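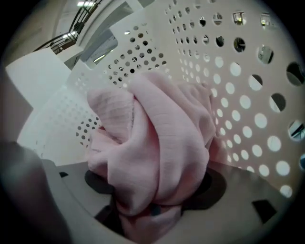 Pink knit, in the basket

Lists > Jaw and Teeth > Grinders > Message

Home | Threads | Search | Join | Help

Print this message | E-mail this message

Subject: Re: Cracked my night guard AGAIN, repair or replace?

Hi all,

I've been reading along for months without posting much, but this one is so close to my own spring that I have to jump in. Quoting the original since the thread has wandered off into whitening strips.

> Hello grinders,
>
> I've had a hard acrylic upper guard for a while now and last night
> I bit through it. There's a crack running from the back molar on the
> left almost to the canine. It still goes in and it doesn't hurt but I
> can feel the edge with my tongue and I'm scared of swallowing a chunk
> in my sleep.
>
> My dentist's front desk says they don't repair, they only remake, and
> the remake is $345 with nothing from my insurance until next year. The
> one before this lasted even less time. Is it worth finding somebody to
> fix it? Has anyone gone to a soft one or one of those two-layer ones?
> Also I clean mine with the blue tablets every single night, could that
> be making it brittle?
>
> Thanks, and sorry for the long post. I'm typing this with a headache.

First of all, ouch, and please stop wearing it. I know you said it still goes in. Mine still went in too! I wore a cracked one for two weeks last April telling myself it was fine, and then one morning I woke up with a sore spot on the inside of my cheek and a little triangle of plastic on the pillow. I was lucky it was on the pillow. My dentist was not amused, and I got a pretty long talk about it with the chair tipped back so I couldn't argue.

On repair versus replace. I did get one repaired, years ago, back when I lived out in Kakora and the only practice in town sent everything to Makhubela, a small dental lab that did mostly dentures. They patched the crack and polished it up and it looked great. Then it split again right next to the patch. What the dentist there told me was that the patch holds okay but the rest of the guard has been flexing in the same place the whole time, so the weak area is bigger than the line you can see. I've never tried a repair again, though I know a couple of you have had better luck, and if yours was a clean chip off the end I might feel differently. A long crack over the biting part, I'd let it go.

Before you pay for the remake, though, call back and ask to talk to someone other than the front desk. Two things to ask. One, do they still have your old scan or models? If your teeth haven't changed they may be able to skip that step, and at my office that took a little off the bill. Two, is there any kind of warranty from the lab? Mine had one and I only found out by reading the card that came in the box, which had been sitting in the bathroom drawer under the floss the whole time. It had run out, of course, but yours might not have!

Then the bigger question is why you keep going through them. I was on my third hard guard before a dentist (new one, after I moved) got out the marking paper and had me bite and slide around, and it turned out I was hitting on the left side way before the right. So every night all the force was landing on one little patch. She ground it down over 2 visits and the difference was huge. I mean I could feel it the first night. If your crack started at the back left molar, I'd bring the broken guard in with you and ask them to look at where the wear is. Put it in a baggie and take every piece.

Soft guards: I had one from the drugstore, the boil and bite kind, the Notby one in the green box. It was comfy and I chewed on it like a dog toy. My jaw was more tired in the morning than with nothing in there. I know other people on this list swear by soft ones, so I'm not going to say don't, but if you're strong enough to bite through acrylic I have my doubts. As a stopgap while you wait for the new one it's probably better than bare teeth. Ask your dentist, I'm only a person with a sore face.

The two-layer kind is what I have now. Soft on the tooth side, hard on the outside. It's bulkier and I lisped like crazy if I tried to talk with it in, and for the first week I drooled (sorry). But it hasn't cracked, and I've been pretty hard on it. Mine did yellow faster than the all-hard one did. I don't care how it looks at night.

About the tablets. I asked the same thing! I was soaking mine overnight, er, over-day, in Irodine every day, because I figured more was cleaner. My hygienist said to go easy, that for my guard a soak once or twice a week was plenty, and the rest of the time just a soft brush and cool water with a bit of plain dish soap. She didn't think the tablets had cracked it but she did say the long soaks weren't helping. The bigger thing for her was hot water. I used to run it under the hot tap to "sterilize" it, and that can warp the fit, and then you're back to biting unevenly. Also not toothpaste, it's scratchy. And don't leave it on the dashboard, which you'd think goes without saying, but I've done it.

Let it dry before you close the case, too. I leave mine open on the shelf by the window for the morning while I do the laundry or whatever, and it stopped getting that funky smell. Keep it away from the dog. Dogs LOVE these things. There was a whole thread on that in the archives with I think 100 replies, and it's pretty much all sad stories.

The headache part of your message worries me a bit more than the plastic. If you're waking up with one most mornings, tell the dentist that in so many words when you call, and mention it to your regular doctor too. I sat on mine for ages thinking it was the pillow. In my case some of it was clenching during the day, at my desk, and no guard was going to help with that. I put a sticky note on the monitor that says TEETH APART and I still catch myself, usually on a Monday.

As for the money, my office let me split it over several months once I asked. It wasn't on any of the signs. Worth a try. And if there's a dental school within driving distance, give them a call and see what they charge and how long the wait is. A lady in my old building went that route and was happy with it, although the appointments went on forever.

Let us know what they say about the bite, I'm really curious if it's the same thing as mine. And does anyone know if the two-layer ones can be adjusted as much as the hard ones? Mine feels a hair high on the right lately and I'd like to know before I go in.

Sleep well, jaws loose!

Print this message | E-mail this message

Previous in thread | Next in thread | Back to Grinders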